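Home | Posts | Threads | Replies | About
Print this thread | E-mail this thread

Wednesday
By Paweena Chantharasri

1/ Notes on demonstration collection for the desktop rebuild task. Two arms, leader-follower control, one operator. I have been running the sessions on the Drusus cell this month and want to write down what changed my numbers.

2/ We compared two ways of showing the task. Hand guiding: you hold the arm and push it through the motion. Remote: you move a small leader arm and the follower copies it. Same parts, same operator, same starting poses.

3/ Hand guiding is quicker to learn. It is also bad for this job. With your hand on the wrist you add force the motors never report, so the recorded torques are useless near contact. Near contact is where all the difficulty is.

4/ Remote has the opposite problem. The forces are clean and the operator feels none of them. You go by the wrist view and motor current, and you go slowly.

5/ Target was 100 usable episodes per step. For the processor step I recorded 64 and kept 43. Memory modules went better. They have a slot to guide them and they tolerate a sloppy approach angle.

Tower on the bench with the fixture plate, and the wrist view with the processor in the fingers:
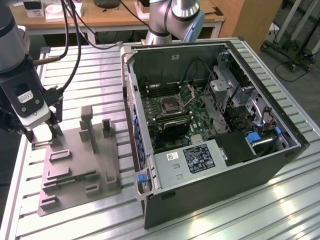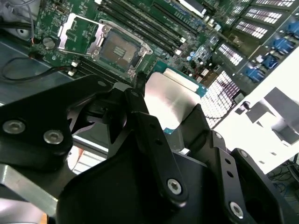

6/ Most of the rejected episodes were rejected for hesitation. The operator stops above the target, thinks, corrects, stops again. A policy trained on that learns to stop. I cut any pause longer than 5 seconds and dropped the episode if the cut left a jump in joint position.

7/ Other rejects: regrasping in mid-air, and corrections made with the elbow when the wrist would have done it. Leader arms make elbow corrections very easy — too easy. I added friction to that joint and the habit went away in a day.

8/ Scaling helped more than anything else. Leader motion maps 1:1 for transport, then drops to a quarter on a foot pedal for placement. The Grement driver supports this but resets the offset when you switch, so the follower twitches. Patch is in the Mirketum branch. Please don't run the old one near a socket.

9/ Someone asked if the fixture is cheating. It fixes the pick pose, so yes, a little. I would take a repeatable pick and spend the demonstrations on the insertion. Pick variation can be collected later with cheap parts.

10/ Labels: I mark approach, contact, seat, release. Contact is marked from motor current, never from video. Video was late by several samples when I checked it against the log.

11/ Next is the same step with the Shearer leader, which has force feedback. I expect fewer hesitations and possibly worse trajectories — people lean on things once they can feel them. Will post the reject counts either way.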